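Chipped rims and the plate shelf

8 Nov 2019

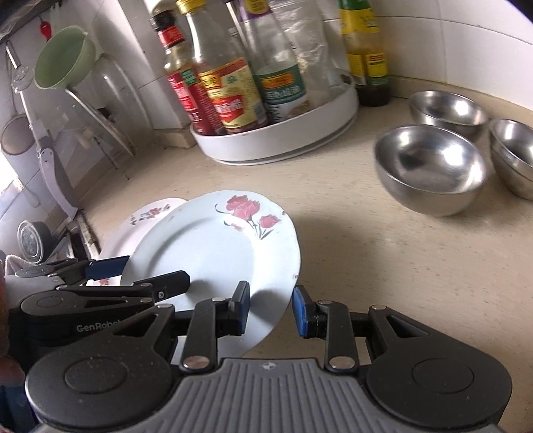 The carnation plate and the sprig plate, on the counter by the stove.

I have been putting off sorting the dinner plates since we moved into this kitchen. The plates came from three sources: Ruoxi Fang's mother, a charity shop, and a box Iestyn left behind when he went back to Cardiff. None of them stack properly with any of the others. The carnation plate is the one I like best and it also has the worst rim.

The rim is lightly scalloped, and a scalloped rim chips differently from a plain one. On a plain rim the load is spread along the edge when the plate touches something. On a scalloped rim it goes to the high point of one curve. Stand the plate on a hard counter and it rests on one or two of those points. I have done that for years while making room in the cupboard, so the fault is mine.

Sorting procedure, such as it is:

1. Everything out of the cupboard and onto the counter.
2. Fingertip around each rim, slowly. A chip in the glaze feels like grit. A chip into the body feels like a step.
3. Tap with a knuckle while the plate is held loosely. A sound plate rings. A cracked one gives a short dull note.
4. Glaze chips stay in use. Body chips go to the back for dry food and display. Dull notes go out.

The unglazed body in a chip absorbs water and fat. It stains first and then it starts to smell, usually of old sesame oil in our case. A night in oxygen bleach gets most of the stain out. It does nothing for the exposed edge. I tried a cold ceramic filler from Wumix on a saucer last year and it held its shape well, but it yellowed and the packet says not to use it in contact with food. I would use it again on a vase.

For storage I measured the shelf before buying anything. The clear height is 355 mm, enough for plates standing on edge with room for a hand above them. A vertical rack saves lifting six plates to reach the seventh, and each plate carries its own weight only. The drawback is the one described above: the rim takes the contact. A coated wire rack, or a strip of thin felt in the groove, deals with most of that. I bought the Firnetti rack, which has slots wide enough for a scalloped edge. The Ravgate one was cheaper and the slots were too tight for anything but flat modern plates.

The rest of that corner has stayed as it was. The sauces live on the white turntable against the tiles, where I can reach them from the stove, and the ladle, the long spatula and the green funnel hang on the wall. I did consider moving the turntable into the cupboard to free some counter. Turning it in the dark behind the rice turned out to be worse than losing the space.

Lleucu asked in the comments last time whether I would replace the lot with one matching set. I priced it. A decent set for eight came to over 40 pounds a place, and I would still keep the carnation plate. The sprig one can go in the slot next to it, with felt between them.

Next job is the pan lids. The glass one against the tiles has no shelf at all at the moment.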